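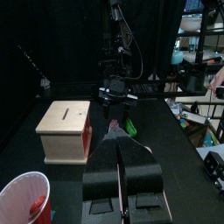 The two-arm table as seen from the near wrist, with the box, the red cup and the green piece out on top.

Tillolus bench group — notes of the upkeep meeting, July 6, 2021

Present: Els Jacobs (chair), Colton Carrier (notes), and most of the bench group, with two joining by phone from Travadholm.
Apologies: the Hoekstra people, who were held up on the road and sent their good wishes.

1. Notes of the last meeting
Agreed as they stood, apart from the spelling of Pliltisport, which I had managed to get wrong in two different ways. Sorry, all.

2. Near arm, gripper fingers
Els took us through the wear on the thin pinkish strips along the inner edges of the fingers. She has been checking them every morning before the first run and feels that the left one is starting to lift at the tip end. We had a long and very friendly talk about whether to press it back down or change the pair, and in the end everybody came round to changing the pair. Pliltisport can send 13 strips in one packet, and that should see us well into the autumn. The old ones are to be kept in a marked envelope so that we can compare them later on.
Action: Colton to order. Els to fit them and close the gripper slowly 3 times before any job is loaded.

3. Far arm, cable
The cable on the far arm hangs in a loop from the upper section down to the lower joints. Those on the phone asked if it could be tied in closer. Els would like to leave a good bit of slack for the wrist turn, having had a plug pulled out at Travadholm in the spring (she told the story very well and I shan't spoil it here). We settled on one soft tie near the top and none lower down, to be looked at again after a week of normal running.
Action: Els.

4. Setting the two arms to the table
The near arm was last set at 528 hours on the counter and is now almost 68 hours past that. It still goes to the slot in the box lid, but Colton has noticed it coming in a touch to the left. The slot lies at a slant, so a small error in turn matters as much as one in reach, and both will be done together. Please leave the box and the cup where they are until this is finished — even a kind tidy-up will cost us the morning.
Action: Colton and Els, before the end of the week.

5. Shelves and table edge
The shelving on the right has filled up again. Small parts are to go in tubs, and paper and card are to come off altogether. The unit with the two round openings by the table edge is to be wiped with the dry cloth only, please, and the keyboard stays on its ledge at the back.

6. Any other business
Hoekstra have offered us a second set of fingers on loan. Warm thanks to them. To be taken up in August.

Next meeting: August, date to be sent round by Els.

C.C.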